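3.2 Collecting demonstrations by hand guiding and by remote control

In this section we describe how the demonstrations were given to the robot, and what we learned about the two ways of giving them. The learning method itself is explained in Section 4, and it is the same for both kinds of data. Readers who are only interested in the policy can go there directly, but we think many of the later results are difficult to understand without knowing how the person was working.

We used two ways. In the first one, which we call hand guiding, the demonstrator stands beside the arm, holds it above the wrist and moves it through the task. The arm carries its own weight during this time, so that only a small force is needed. The fingers are opened and closed with a foot switch. In the second one, which we call remote control, the demonstrator sits at a desk with his back to the robot and moves a small leader arm. He looks only at a screen, where the picture of the wrist camera is shown. We did not allow him to turn around. This rule was unpopular, but without it the demonstrator uses information which the policy will never receive, and the recorded movements then contain decisions that cannot be explained from the recorded pictures.

The demonstrations were given by two persons. Pichit Thongsuk had worked with the arm for a long time before this study. Sombat Suwannarat had used it only for short tests, and he practised with both ways before his first recording was kept. Both are right-handed. We do not claim that two persons are enough to say anything general about human teachers, and we return to this point in Section 6.

The tasks come from the kitchen set of the Lorkham project. We chose the eight tasks in which an object must be taken by its edge, for example bowls, plates and shallow trays. Such objects are wider than the opening of the gripper, therefore they cannot be taken across the whole body. One finger must go inside and the other must stay outside, and the wall of the object must come between them before the fingers close. For a person this is a very simple action. For the robot it is sensitive to the height of the wrist and also to the angle at which the fingers arrive.

The recording software was Gultitz, with our own small changes to the part that stores the finger opening. It saves the wrist picture, the joint positions, the finger opening and the commands. At the start of each demonstration the arm was brought to the same home position, and the object was placed by the second person, who followed a list of positions drawn in advance. We made this list because in our early trials, in July, the placing was left free, and the bowls came nearly always to the same comfortable corner of the table.

3.2.1 Differences between the two ways

The first difference is in the path. In hand guiding the arm usually goes directly to the rim and does not stop. Both demonstrators said that they look at the object itself and that they do not think about the camera at all. As a result, the wrist is sometimes turned so far that the object leaves the camera view just before the grasp. The movement is good, but the picture does not show why it is good. We found 19 demonstrations of this kind and removed them from the training set.

In remote control the path is slower and has more small corrections. The demonstrator often moves a little above the object, waits, and only then goes down. At first we considered these pauses as an error of the person and we tried to cut them out automatically. Later we kept them. During the pause the person is comparing the position of the fingers with the position of the rim, and this comparison is what we would like the policy to learn. 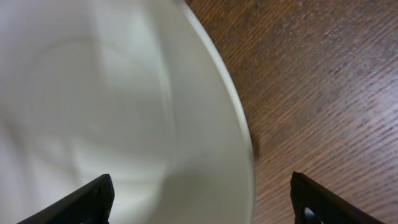 Figure 3. View from the wrist camera in a bowl task: open fingers on both sides of the rim.

The second difference is in the judgement of depth. A single wrist camera gives little help here, particularly with white objects, where the inner surface has almost no texture. Suwannarat reported that he judged the height mainly from the apparent size of the fingers against the rim, and from the shadows on the table when he could find them. Thongsuk preferred to approach with a slightly tilted wrist and to correct the tilt at the end. These two habits are visible in the data, and a policy trained on both persons together sometimes mixes them in the middle of one movement – it begins to tilt and then comes down straight. We discuss how much this harms the grasp in Section 5.

The third difference concerns the moment of closing. With the foot switch, the closing command was often given while the arm was still moving, because the hand and the foot are not well coordinated. With the leader arm the same hand does both things, and the command comes after the movement has nearly stopped. For thin walls this is important. If the fingers close during the last part of the descent, they push the object sideways and the rim is taken at a wrong place, or it is not taken.

3.2.2 Selection of the data

After the recording, each demonstration was watched again by the person who had not given it. A demonstration was kept if the object was lifted and put down at the goal, and if the rim could be seen by the wrist camera when the closing command was given. We did not remove demonstrations only because they were slow or not elegant. Second attempts inside the same demonstration were also kept, with a mark at the place where the first attempt ended, so that this part can be left out during training if it is wished.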